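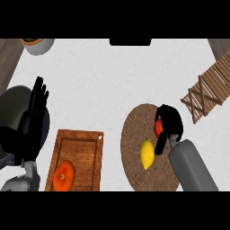
Beveck Kitchen Bench simulator, two-arm edition
Reviewed 03/04/2023

I bought a one-year license to test grasping code before it goes near our real arms. The install took 25 minutes, and the produce set loads without trouble. Lighting and textures are good enough for what we do.

The problem is the grip fault. I ran the stock pick task 100 times with the default settings. In 27 of those runs the right hand closed on the red fruit, lifted it, and then let it slip through the fingers. No error was raised. The log reported the grasp as held until the end of the run, and the task was scored as a pass.
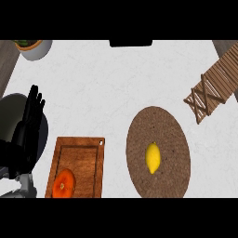
Lowering the finger speed made it less frequent. Cutting the physics time step helped more, but each run then took 5 times as long. The lemon and the orange fruit gave me no trouble at the same settings, so I suspect the contact model on the red one.

A false "held" signal is a safety matter. Our stop logic reads that flag, and code tuned against it would keep moving a real arm after a drop. I now check fruit height separately and ignore the flag.

Support answered in two days and said a fix is planned for July. The Pundero package we used before has plainer graphics — and costs more — but its contact reports were right. I would hold off on Beveck until the update is out. Two stars for now.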